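Zeitschriften für die Archivbox vorbereiten

Vor dem Einlagern jedes Heft auf lose Beilagen, Büroklammern und Klebezettel prüfen. Metallteile entfernen, Beilagen getrennt ablegen.

1. Staub mit weichem Pinsel vom Rücken nach außen abnehmen.
2. Rostige Heftklammern mit dem Spatel aufbiegen, nicht ziehen.
3. Hefte nach Jahrgang ordnen, Rücken abwechselnd links und rechts.
4. Box zu höchstens 78 % füllen, 2 cm Luft nach oben lassen.

Lagertemperatur: unter 20 °C.
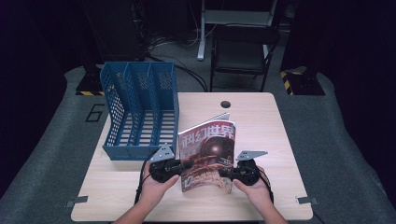
Heft mit Titelschriftzug 科幻世界, aufrecht und leicht geöffnet.

Stand: 8. April 2024, Elīna Pärn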